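Towel folding cell drove the finger into the table, vendor says "operator error"
Illitmont Automation Forum > Faults and Safety > Collisions

flitrunner
Posted in February
We run one arm folding terry towels on a padded table. Software is from Somudo, integration by Flitwood. After 1,886 folds the finger came down past the cloth and kept pushing until I hit the stop. The log shows no collision event at all. Just a normal descent, then my e-stop.

Flitwood's report says operator error because I had changed the table cover. Same thickness cover, by the way. I measured both. I don't buy it.

For anyone who hasn't set one of these up, the approach is single finger, straight down near the back hem, then pinch and lift. 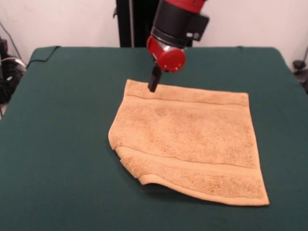 What was the force limit set to when it hit?
16 newtons, and the log shows that value loaded at startup.

greaseandgo
A limit being loaded and a limit being watched are two separate things. I've seen plenty of cells where the number sits in a config file and the motion code never reads it. Did anyone at Flitwood push on the arm with a gauge and show you it stops?

flitrunner
No. They sent a PDF.

greaseandgo
Then you have a PDF.

Farah
I'm going to take the other side here. Changing the cover is changing the work surface. Even if the thickness matches, the color and weave can throw off the depth reading, and terry is bad enough to begin with. Their manual says to redo table height after any change to the surface. Did you?

flitrunner
Yes, 2 times. Height came out the same both times. And suppose the depth was off. Why does a bad depth reading get to turn off the force stop? Those should have nothing to do with each other.

Farah
They should, sure. But some setups mute contact detection for the last few millimeters, otherwise touching the towel trips it every time. If the height is wrong you are inside the muted zone when you reach the table. That's a setup problem, so blaming the operator isn't crazy.

greaseandgo
"We turn the safety off right where the crash happens" is a design problem, Farah. Whoever typed in the height.

omar_mahasneh
Omar Mahasneh here, I look after a similar cell. Ours has the same mute window. It was set to 14 mm by default and I could not find it in any menu, only in a text file. Look for something like contact_ignore. Also, a force limit on the gripper approach is not a rated safety function on most of these, whatever the sales sheet hints at. Keep hands out and don't count on it.

We only noticed during the part after the pinch, when the arm carries the bunched towel across the table. 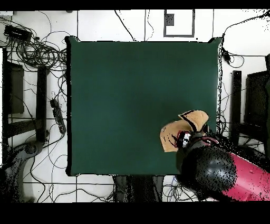 What I would check before running it again

1. Find the mute distance and write down what it is. Don't change it yet.
2. Put a foam block on the table, run the approach at the slowest speed, one hand on the stop.
3. Repeat with the height set wrong on purpose by a few millimeters. If it doesn't stop on the foam, you have your answer and Flitwood can explain it.
4. Look at the finger mount for play. Ours had worked loose.

Farah
Step 3 is fine as long as the block is thick and soft. I still think the cover matters.

flitrunner
Found it. Ours says 14 too. Nobody mentioned it at handover and it isn't in the report. Foam test tomorrow morning.

greaseandgo
Post the log, all of it. I'll believe the fix when I see it stop.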